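Moved from the cleaning crew to "simulation desk" and not sure how I feel. Anyone else?

Firdevs Yaman
Posted 20 December 2020

Hi all, long post, sorry! I've worked nights for Skivano for years, doing offices and a couple of show apartments. In June they told us that robots would be coming in for part of the rounds, and that anyone who wanted could move over to the desk where the robots get tried out on the computer first. I put my hand up (mostly for my knees) and now I sit in front of a screen watching a two-armed robot go through made-up rooms. I mark the runs where it does something a cleaner would never do, like going at a counter from the wrong side.

The rooms are strange places. Marble on the walls, pictures hung up, doors with yellow and orange glass, and the view tips over so far that I had a headache the whole first week. My quota is 86 runs a shift.
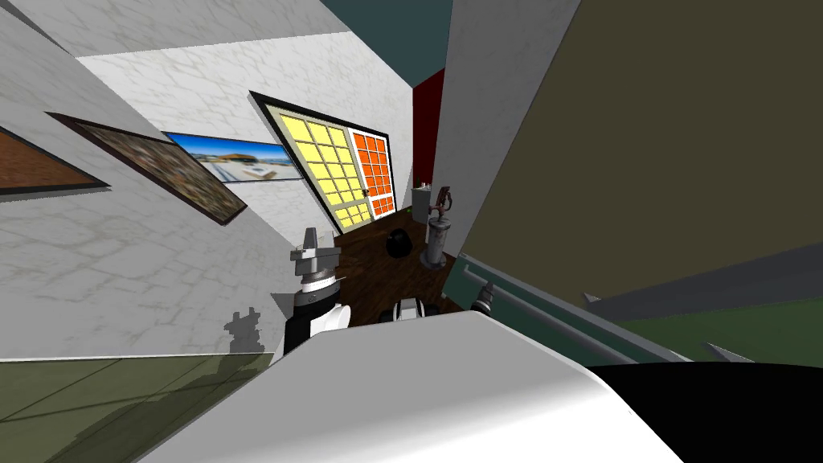

Anyway, my trouble is with the old crew. There were 21 of us and most are still on the floor. When I see them at shift change it's a bit frosty, like I'm the one teaching the thing to take their hours. I also got a one-time payment of 2,580 kronor for switching and they didn't get anything. Has anyone been through this? Did it get better? And should I be asking for a new job title, or does that just make me look greedy?

Younes Radwan

Hi Firdevs! I went through nearly the same thing at Bavell, only with laundry carts instead of rooms. It did get better for me but it took months, and what helped was dragging people over to look at the screen. We had a coffee hour where anybody from the floor could come and watch runs and shout at it, and they spotted things I'd missed (the night guys were merciless). After that two of them got paid desk hours as well, and the mood changed a lot.

On the title – yes, ask! You're reviewing work, so get that in writing, along with your pay grade and whether you can go back to the floor if the desk closes. I waited and when they redid the grades I was still listed as a cart handler. Took me ages to sort out.

Also ask about the quota. Mine started at up to 1,000 clips a week and it was too many, I was clicking through half asleep by the end. They lowered it once I showed them how many I'd marked wrong.

Åsmund Holmgren

Take the money and don't worry about it. They'd have bought the robots anyway.

Marit Magnusson

I'm on the other side of this, still on the floor while a friend went to the desk. I was frosty too, I'll admit it. I wasn't mad at her so much as at hearing about everything last. If she had told me what the robot was bad at and which rounds it was getting, I'd have slept better! So maybe just tell them what you know, if you're allowed to. And talk to your union rep about the payment, ours didn't even know there was one.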